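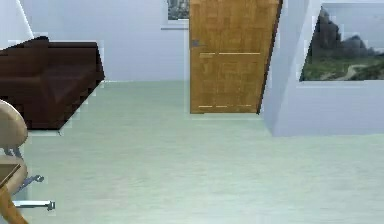 Sonero Legends Match - Your Questions

Who is playing?
A team of former Sonero players takes on a Maksymiv veterans side. Yolanda Quintero will captain our lot, and we're thrilled to have her back in the shirt!

When is it?
September 18, 2025, with an evening kickoff. Gates open 40 minutes before the start.

How many people can get in?
The ground holds 3,000, and 244 of those seats are under cover - those go first every time, so pick early if you mind the rain.

Is Anselmo Ccori really playing?
Yes! He's 38 now and has been training with the group since January.

What happens if it's a draw?
Straight to penalties, no extra time.

Can my kids get autographs?
They sure can. Both teams will come over to the main stand after the final whistle - bring your own pen.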